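4.2 Upkeep of the Urkmont cell

The gripper pads on the Urkmont cell were meant to last the project. They lasted until May. We record the maintenance routine because earlier papers, ours included, left it out.

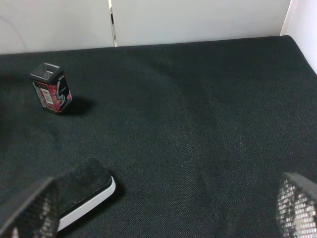

Asura Massawe
Research Technician, Stunus Manipulation Laboratory

Figure 6. Wrist camera view with a tin and a felt-topped block on the work surface. The mesh pads are visible on both fingers.

Pads are wiped every 300 grasps and replaced in pairs. Replacing one at a time saves half a pad and costs an afternoon of recalibration, a bargain we took 2 times. Dark cloth suits the segmentation model and every scrap of lint in the building. We roll it before each session, and the colour still drifts enough between wrist views that white balance is now locked at start-up. 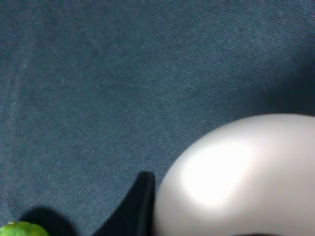

Asura Massawe

Large pale objects give the most trouble. A highlight on a rounded white surface, with a black finger close against its side, leaves the depth estimate little to work with - it responds with confidence all the same. We lowered the exposure and re-ran the hand-eye routine after each pad change. Over some 154 logged faults, the commonest entry was a connector at the wrist, cured by pushing it back in.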